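Council night, or why I got home after eleven

I told myself I'd only stay for the first half of the council meeting on Tuesday. Anyone who knows me will know how that went (my tea was still in the microwave the next morning, poor thing). The Dağdelen Road item was on the agenda, and I've been going on about Dağdelen Road to anybody who'll stand still long enough since August, so really I had to see it through. 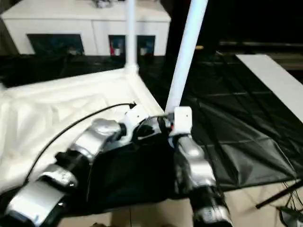
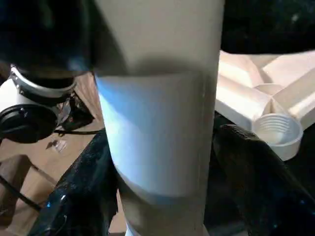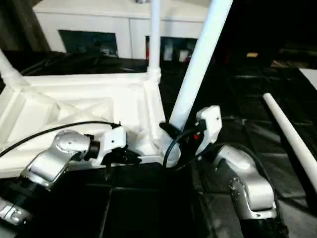 For those who haven't followed every twist, the proposal is to make one state rule on short-stay rentals apply in every shire, Sorholm included, and scrap the local by-law we've had for 12 years. The council can't stop it, but it can put in a submission, and the argument was over what that submission ought to say. Dağdelen Road comes into it as the street with the most holiday lets, and the one where you can't get a park after four in the arvo.

Councillor Hacer Çetinkaya spoke first and I thought she was terrific, even though I don't agree with her on everything. She wants a single rule, the same here as in Sinoston, so that people moving between towns know where they stand. She'd read all 138 letters from residents and quoted a few, including a lovely grumpy one about wheelie bins that I'm fairly sure came from my neighbour.

Ozan Gezer took the other side. He reckons a rule written for the city will be a poor fit for a place that doubles in size over summer, and he wants the shire to keep its own cap on nights. He went well over his 15 minutes and the mayor let him, which caused a bit of muttering up the back where I was sitting!

In the end they voted to support the state rule but ask for a local cap to sit alongside it. I walked home along the river quite pleased, then lay awake wondering whether you can have it both ways. The minister's office has to answer every shire before the bill goes back to parliament, and I've no idea what they'll make of ours. Submissions from the public are still open, and there are paper forms at the library if you don't fancy doing it online. I've started mine and it's already four pages, so I'd better get the scissors out.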